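Rates, rent and my brother-in-law
May 20, 2023

I have a savings account that pays me 29 dollars a month now. Two years ago the same account, with slightly more in it, paid me enough for a pack of gum every quarter. I mention it because I caught myself feeling clever about this, as if I had done something. All I did was leave the money where it was and fail to fill out a form.

The account is with Cevidard, which used to be a savings and loan with carpet on the walls and is now an app with a mountain for a logo. In July they sent a letter saying my rate had gone up "to reward your loyalty." The central bank had been raising rates for months by then, and every other bank in town had already sent its letter. My loyalty took a while to get through the mail.

Meanwhile my mortgage resets next year. I ran the numbers on the back of the letter. At today's rates the payment goes up by 135 dollars a month, so the people who are rewarding me with 29 will be getting it back with company. I'm told this is called transmission. Policy is being transmitted through me.

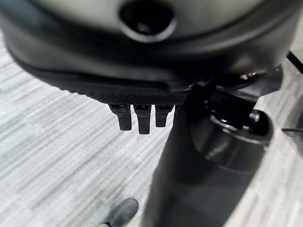 I'm not against it, mind you. I've read enough to follow the argument: prices went up too fast, so money has to cost more, so people like me buy fewer things, so the people who sell the things stop raising prices. My trouble is with the third step. The things I would buy fewer of, I already wasn't buying. What went up at our place was eggs, heating and the car insurance, and I don't know how to be heated less by the bank.

My sister's husband, Kristaps Lill, has strong views here. He thinks the whole business was a supply problem and that rates are a hammer looking for a thumb. His case study is the bakery on Lallow Street, where the rye loaf went up 40 cents when flour got expensive and then stayed up when flour came back down. He has asked them about it. They told him that the rent went up too, and the wages, and the oven loan. The oven loan! He came home delighted. As he sees it, the rate increases that were supposed to bring down the price of bread are now baked into the bread. (He made that joke three times over one lunch, so I'm passing it along at cost.)

I went and looked for the weak spot, because it's no fun agreeing with Kristaps. The best I could do was this. One oven loan is a small part of one loaf, and the bakery would have had to raise wages in any case, because the girl at the register could walk across the road and make more stocking shelves. If higher rates eventually cool off the shop across the road, the bakery gets to stop bidding against it. That's the theory, and it takes a year and a half, maybe two. You can see why it doesn't fit on a banner.

It also has a piece nobody on television likes to say slowly, namely that "cooling off the shop across the road" means somebody there doesn't get hired. They say "softening" instead. The labor market softens, like butter.

Where I come out, for what it's worth: I think they started late and then had to run to catch the bus, and that we're all now being lectured on bus schedules by the man who missed it. I also think that if they'd started early, with prices still looking tame, I'd have written a post complaining about that. I went back through the archive of this blog to check what I was saying at the time. I was saying that inflation would be gone by the fall. I was very firm about it and I used the word "obviously."

I read some of this out loud to the household last night and it was not received in silence.
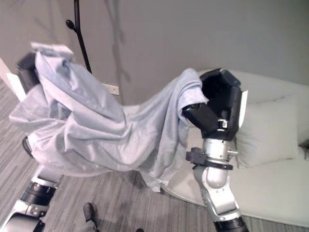 Vija Jaunzems objected that I'd left out the renters. A homeowner with a reset coming has a year to stew and maybe refinance, she pointed out, but her landlord passed his new loan costs straight down the stairs in one go, and her rent is now 905 where it used to start with a seven. She doesn't have a savings account that pays her anything either. If policy is being transmitted, she said, she's the end of the wire.

I had no answer to that and offered her some of the rye bread. She asked what it cost.

So I've got two chores for this week. I'm going to call Cevidard and ask what they'd give me if I locked the savings up for a year, and I'm going to ask what it would take to fix the mortgage early. Kristaps says to wait, because rates will be coming down by winter. Obviously.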